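Wednesday, late

I meant to write last night and fell asleep with the lamp on, so two days go in together. The Olard kit came on the afternoon truck, in a box far too big for it, and I did that thing where I make coffee first and walk around the box for a while pretending I have other things to do. Then of course I had the tape off before the coffee was cool enough to drink.

I've wanted to try this one ever since the Bivdale gripper went back in the spring. That was a good tool in its way, but heavy in the wrist, and after an afternoon with it I could hardly hold a pencil. Olard asks $553 for the whole kit, which made me swallow hard (I can hear what my sister would say), and for that you get the hand-held gripper, 2 pairs of spare finger pads, a charger, a carrying bag that is nicer than my actual luggage, and a year of the upload service. The idea is that you do ordinary chores with it in your own kitchen, and the recordings go to teach an arm to do the same chores. I get a month with the kit before I have to turn in my review, and I'd like it to be a fair one this time. I was too kind to the last one, and two people wrote to tell me so.

First impressions, before I forget them. The grip is comfortable. The trigger has a long, even pull, and you can feel through it when the pads have hold of something, or I could by the second hour anyway. The first hour was comedy. I squeezed everything as if it might get away. The manual is 63 pages long and most of that is safety notices, with the part I needed tucked at the back under "Other." It took me the better part of the evening to learn that you have to hold still for a moment at the start of each take or the thing won't save it. I lost a whole run of takes to that, and said a few words I won't put down here. A single printed card in the box would have fixed it. I've put that at the top of my list for the review.

Today I got down to the work proper. The first job in their starter set is sorting eating utensils, and I had thought, well, that's the easy one, they've put it first to be nice to us. It is not easy! A fork lying flat on a cloth gives you almost no edge to take hold of. You have to come in low and let the pads close around the handle, and the cloth wants to come along with it. Chopsticks roll. They roll away from you just as the fingers close, and then they roll again when you try to be clever and come at them from the other side. The wider handles are a pleasure after that, and I found myself saving them for when I was getting cross, the way you save the good chocolate in the box.

The pads deserve a kind word. They have a texture to them, and I think it helps a great deal with anything smooth. The Bivdale ones were slick as soap by comparison. What I don't love is that the arms are bulky enough to hide whatever you're reaching past, so you end up leaning and craning your neck around your own tool. My shoulder has opinions about that tonight. I've written to Vainio, where they handle the support for Olard over here, to ask if there's a slimmer arm on the way. They answered within the hour, very politely, and didn't say yes or no. 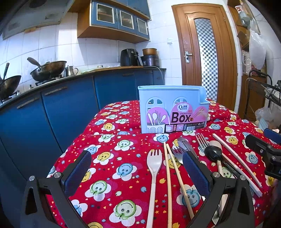 Gordon Tremblay telephoned after supper, and I read him my notes so far, all of them, poor man. He thought I was being hard on the manual and much too easy on the price. His feeling was that a year of uploads sounds generous until the year is over, and that I ought to find out what it costs after that before I tell a single reader to buy it. He also said that if chopsticks are giving me trouble I should try taking them nearer the middle and going slower than feels natural, and that the takes are worth more slow anyhow.

He's right about the price. I went through the papers again after we hung up and couldn't find a word on renewal, so that's another letter to Vainio in the morning. As for going slower, I went back in for 6 more takes before bed, and I only dropped one chopstick, so I suppose he's right about that too, and I'll have to call and tell him.

Tomorrow I want to try it left-handed. The Fistport people claim theirs works either way and I'd like to be able to compare. Battery is on the charger. Must remember to buy milk, and to find the small screwdriver, which was in the drawer on Monday and isn't now.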